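Subject: Re: [broltville-residents] Shared kitchen, where things go

On Monday a message to the list said:

> We have 61 flats and one shared kitchen, so could we please agree where things live? I went in to make soup and spent longer looking for a spoon than chopping the onions. Could the spoons go back in a drawer? Also, is anyone else finding the space between the hob and the sink too tight to work in? I'd be in favour of a wooden board over part of the sink.
>
> Flat 5

I'd rather keep the wooden spoons hanging on the wall. We had them in a drawer until June and they came out smelling of damp, and the drawer was always full of other things anyway. On the wall you can reach one while you're stirring. If people find them missing, it's usually that they have been left in the washing-up.

The tiles behind them are easy enough to wipe. It's the grout that takes the time, and a soft brush with washing-up liquid does it. Please don't use the cream cleaner from the Vutow shop on the hob, as it left marks on the old one.
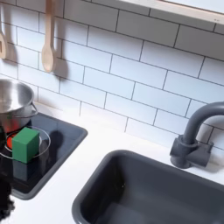 On the board over the sink, I can see the sense in it, but it would have to be lifted off every time somebody wanted to drain a pan. The sink is a good size and I use all of it. A smaller board that stands against the wall when not in use would do the same job. Zetotora has one at 700 mm long, which I think is too long for us, but they will cut to order.

Two other things while I'm writing. Please keep the hob clear of anything that isn't a pan, and check that the rings are off before you go. The glass stays hot for a good while after you've switched off, so leave it before wiping.

Pans should go back on the low shelf with the big ones at the bottom. The steel ones can go in the dishwasher, but the wooden spoons can't. The Vương frying pan is mine and anyone is welcome to use it, provided it's washed by hand and dried.

If there are no objections by the weekend I'll write this up and pin it inside the cupboard door. The cupboard key code is still 3866.

Flat 12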